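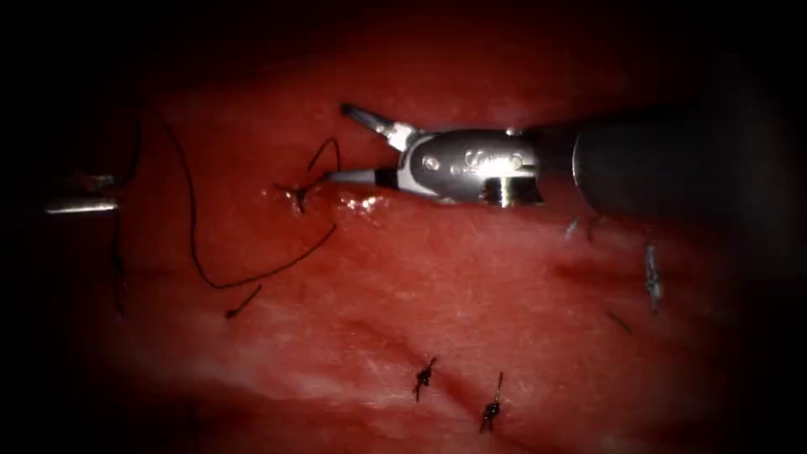
Tied knot at center left, black thread standing up as a loop in front of the open jaws.

November 22, 2020
Suture bench, interrupted stitches and knot tying
Present: self, Ánh Từ

Purpose
Continue the knot work from the April notes with the tissue kept moist throughout. The April knots were tied on tissue that had been left out too long, and I no longer trust the remarks on puckering from that set. Spacing and bite are unchanged so that the rows can be compared by eye.

Materials
Tissue: Gruren block, smooth side up. Thawed overnight in the cold room, trimmed square, rinsed.
Thread: black braided, Kazemi, from the opened box. The unopened box stays in the drawer until the older stock is used up.
Saline: 2000 ml made up fresh, in the Monard bottle.
Tray: the deep one. The shallow tray still lets the block creep when the thread is pulled up, and regluing the mat has not helped.
Backing: cork under the block, pinned at the corners outside the stitch area.

Setup
Block laid flat and blotted once. Excess liquid pooled in the low corner and was drawn off with gauze. Blotting a second time makes the surface tacky and the thread then drags across it, so the second blot has been removed from the procedure. Re-wet with a few drops between stitches, applied beside the row and allowed to spread.

Lamp turned down from the usual setting. At full output the glare on the wet surface hides the pale streaks, and those are useful for holding a line when placing a row. Edges of the working area go dark at the lower setting. Acceptable, as no stitches go there.

Procedure as run
1. Needle in at 90 degrees to the surface, 5 mm from the row line.
2. Follow the curve of the needle through. No lifting until the tip is clear.
3. Draw the thread until a short tail remains. Lay the tail flat, pointing away from the next stitch.
4. Form the loop standing up from the tissue. Take the tail through and lay the first throw down flat.
5. Second throw in the opposite direction. Third throw as the first.
6. Trim, re-wet, move along.

Step 4 is still where the time goes. A loop that stands by itself is easy to work with, and a loop that falls over has to be picked up off a wet surface, where black thread on dark tissue is difficult to see and sticks. The standing height depends mostly on how much thread has been drawn through at step 3. With a long free length the loop is tall and slow to close. With a short one it springs flat. I would like a marked length to draw to, but have not settled on one. Ánh prefers to judge it from the loop itself and adjusts before starting the throw.

Thread memory is also a factor. The Kazemi thread comes off the card with a set in it, and the first length of the session curled back on itself until it had been drawn out by hand and wetted. Later lengths were wetted before use and behaved better. Add this to the preparation list: straighten, wet, hang until needed.

Puckering
A small indentation forms around the knot when the first throw is drawn down. On moist tissue it is tight and local to the knot. My reading is that the depth of it is set by the first throw and that the later throws do very little, provided they are laid flat. If the second throw is pulled upward it lifts the first and the indentation relaxes, and the knot is then loose underneath although it looks closed from above. I had been correcting this by pulling harder on the third throw, which is the wrong place to correct it.

Change for next session: hold tension level with the surface through the second throw. If the first throw has slipped, undo it and retie.

Rows
Placed the rows parallel, working away from the earlier stitches so that new tails did not foul old knots. Folds in the block shift the line slightly. I tried pinning a fold flat and the stitches looked even until the pin came out, after which the spacing was uneven again. Better to leave the folds alone and follow the surface. 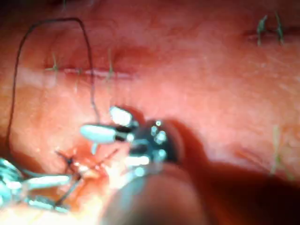 Tall loop at upper left over the sutured tissue. White-tipped jaws slightly apart at center, second instrument coming in low on the left.

Remarks on the loop
A tall loop gives room to pass the tail but takes up the whole area over the row, and it has to be kept clear of the stitches already placed. I would keep the arc wide and not let it pinch at the top. A pinched loop tends to twist as it closes, and the twist ends up in the knot as a lump that will not lie down.

The shadow of the driver is a nuisance on the lower right side of the work. Moving the lamp across puts the shadow on the knot, which is worse. A second lamp at low output may be enough. There is a Druletti clamp lamp in the cupboard with a stiff joint. Oil the joint before trying it.

Observations, unsorted
– Tail drifts toward the stitch when the surface is freshly wetted. Wait before tying.
– Holding the thread close to the end frays it. Hold it further back and discard any length that shows loose fibers.
– Jaws pick up residue and the thread begins to stick to them. Wipe between rows, more often if the block has not been rinsed well.
– The saline bottle drips after pouring. Use the dropper.
– Streaks in the tissue are a reasonable guide for a row line only where the surface is flat.

Open points
Whether the indentation deepens with time under saline. We did not leave any stitches long enough to say. Proposal is to leave one row uncut, cover it with wet gauze in the cold room, and check it against a fresh row on the same block.

Whether a 2 mm bite is usable on this tissue. Ánh expects it to tear through. I expect it to hold if the first throw is drawn down slowly. Neither of us has tried it on a Gruren block, so it goes on the list after the level-tension run.

Whether to write the trimmed tail length into the procedure. At present it is left to whoever is tying, and the rows differ depending on who did them. Short tails look tidier and long tails make it easier to check the throws afterward. I favor long for practice rows.

Cleanup
Block bagged and labeled. Cork rinsed and stood on edge to dry. Pins counted back into the tin. Remaining saline discarded and the bottle left inverted on the rack. Thread offcuts into the sharps bin along with the needle.

To do
Straighten and wet thread before the session, add to prep sheet – me
Oil joint on clamp lamp – me
Order gauze, the last pack is open – Ánh
Cross out the second blot on the laminated card
Move the shallow tray to the bottom shelf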